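作業ノート 11月 バスケ合計得点モデルの見直し

午前はTusellのオッズ取得ログの整理から。先月分に抜けがあるのは前から分かっていたが、抜けているのが試合開始直前の時間帯に偏っていた。終値を基準にモデルを評価しているので、ここが欠けると話にならない。取得間隔は30分のままで、開始前だけ細かくする設定が効いていなかった。設定ファイルの書き方が古い版のままになっている。直して再起動した。過去分の穴は埋められないので、Kultexの保存データで代用できる試合だけ代用する。代用した行には印をつけておくこと。混ぜたまま集計しない。

Kultexの終値はTusellと取る時刻が少し違う。合計得点の線は開始直前に欠場情報で動くので、そのまま並べると差が出る。両方そろっている試合で比べたところ、たいていは半点以内に収まるが、主力の出場が未定だった試合は大きくずれる。そういう試合は代用せずに欠損扱いにする。

次にSodineの件。シーズン序盤は去年の数字を引きずりすぎるという話が前から出ていた。今日はその重みをいじった。去年の攻撃効率を事前分布に使い、今季の試合が増えるごとに薄めていく方式は変えない。薄まる速さだけを変えた。これまでの設定だと、監督が替わったチームや先発が入れ替わったチームで、開幕からしばらく予想得点が低く出る。速いテンポに切り替えたチームほどひどい。テンポと効率を同じ速さで更新しているのが原因だと思う。テンポは数試合見ればだいたい分かるが、効率は3点シュートの入り方に振られるのでもっと待つ必要がある。

そこでテンポと効率の更新を分けた。テンポは直近5試合を重めに見る。効率は従来どおりゆっくり。過去シーズンに当ててみると、序盤の合計得点の誤差は小さくなった。中盤以降はほとんど変わらない。変わらないのは予想どおりで、むしろ変わったら困る。

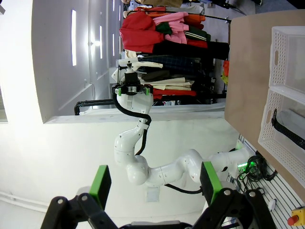 誤差が減っても終値に勝てるかどうかは別の話なので、その確認もした。予想と線の差が大きい試合だけを拾い、寄付きの線で買ったとして終値と比べる。アンダー側は以前とほぼ同じ。オーバー側は、旧版で拾えていなかった試合が入ってきて、終値が買った側に動いている例が目立つ。ただし寄付きの線は上限額が低く、実際にその値で入れられたかは怪しい。寄付きから時間をおいた線でもやり直すこと。

連戦の補正は今回は触っていない。連戦2日目のチームの得点を下げる項が入っているが、最近は主力を休ませる日程が事前に読めるようになってきて、線のほうに織り込まれている気がする。外した版も一応走らせたが、試合数が足りず判断できない。保留。移動距離の項も同じ。

延長戦の扱いについて。学習データでは延長分を除いた得点を使っているが、評価では延長込みの最終得点で勝敗をつけていた。賭けの決済は延長込みなので評価のほうはこれで正しい。問題は予想値に延長の見込み分が足されていないこと。接戦になりそうな試合ほど少し高く見るべきで、今はそこが抜けている。ハンディキャップの線がゼロに近いほど足す、という簡単な補正で足りるはず。次回やる。

Milletの帳簿側で不具合あり。線と得点が同点の返金になった試合が、負けとして記録されていた。見つかったのは2件で、どちらも手で直した。整数の線のときだけ起きる。比較の条件で等号の扱いが抜けていたので修正し、過去分を全部再決済した。収支のグラフも作り直してある。古い画像を資料に貼っている人は差し替えてほしい。

ついでに単位の記録について。1単位と半単位が同じ列に文字で入っていて、集計のたびに変換が要る。数値にそろえた。今後はメモ欄に書かないで単位の列に入れる。自信度で単位を変えた試合は理由もひとこと残してほしい。後から見ると、なぜ増やしたのか分からないものが多い。

昼過ぎに夜の試合で新版を回した。差が出たのは数試合で、旧版と向きが逆になったものはない。本番の配信はまだ旧版のまま。新版は裏で並行して走らせ、出力は別のフォルダに置く。並行期間が終わるまで新版の数字を会員向けの文面に使わないこと。

残り
・延長分の補正を入れる
・寄付き後の線で再評価
・Kultex代用行を除いた集計も出す
・Tusellの直前取得が今夜動いているか、試合開始後にログを見る
・返金の処理はハンディキャップ側も同じ書き方なので確認

夕方追記。Tusellの直前取得、最初の試合では動いていた。後の試合は明朝まとめて見る。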